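Okmont Amateur Baseball Club
Call for Players and Game Day Helpers

Our club is looking for new people for the coming season. We play hardball in the regional adult league and we train all winter indoors. Last season we finished in the lower half of the table, mostly for lack of pitching, and we want to do better.

Who we search for

Pitchers, first of all. Left-handed or right-handed, it is the same to us. You should be able to throw strikes for four innings and to tell the coach when your arm hurts.

One catcher. Our present catcher moves to another city in spring and his backup prefers to play third base. Experience in high school or in any organized league is necessary for this position.

Infielders and outfielders. Here we can also take persons who played only softball, if they are ready to come to the winter practices and learn.

A scorekeeper. You must know how to keep a full paper scorebook, including substitutions and earned runs. The league asks for the sheet on the same evening. We pay 20 dollars per home game and the gas for away games.

Two helpers for the field. The work is to drag the infield, put the chalk lines and bring the bases in after the game. Good for students who are 16 or older. Paid the same as the scorekeeper.

What we offer

Indoor practice two evenings per week from December until the field is dry enough. Two batting cages and one mound, which we share with the youth team. A uniform shirt and cap are on loan from the club; pants, glove and shoes you bring yourself. Bats we have enough, but many players like their own.

The fee for players is 60 dollars for the season. It includes the umpires and the insurance of the league. If this is difficult for you, please write it in your message and we will find a solution. Scorekeeper and helpers pay nothing.

How the tryout goes

Please be at the practice hall at 6 p.m., already dressed to play. We start with running and throwing, then ground balls, then each person gets 20 swings in the cage. Pitchers throw at the end, so keep warm. You will have an answer from us in the same week, also if the answer is no.

Players under 18 need a signed paper from a parent. Metal spikes are not allowed on the indoor floor.

How to apply

Send a short message through the contact form of the club, with your age, your position and where you played before. For the scorekeeper we would like to see one page from a book you have kept. You can also leave a note in the club mailbox, number 327, at the entrance of the hall.

We read all messages but we have work and families, so please give us a few days.

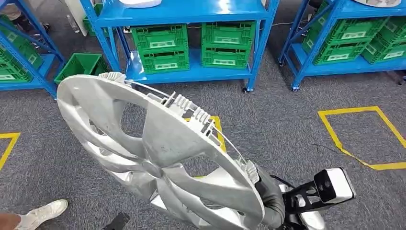
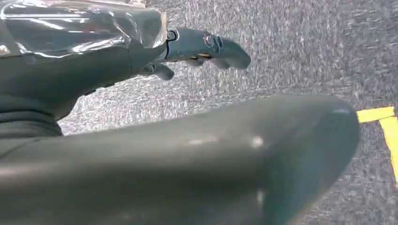
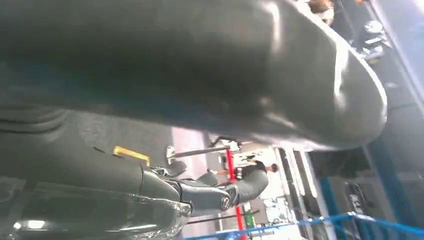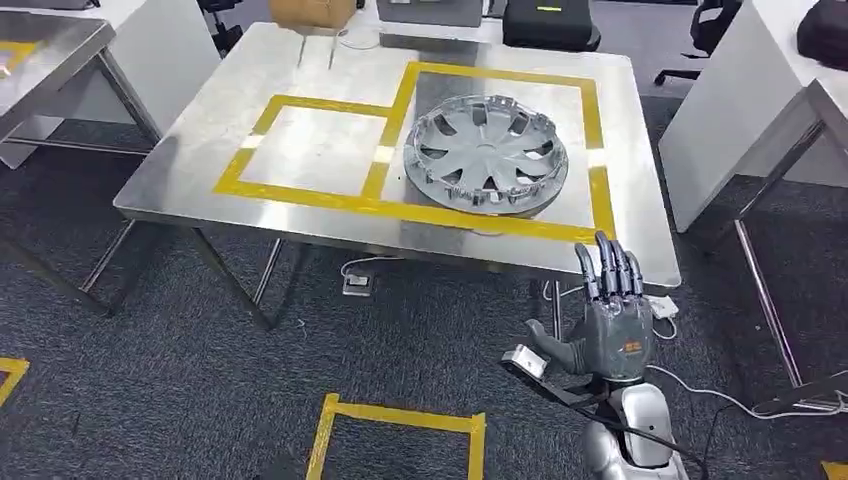
Okmont, December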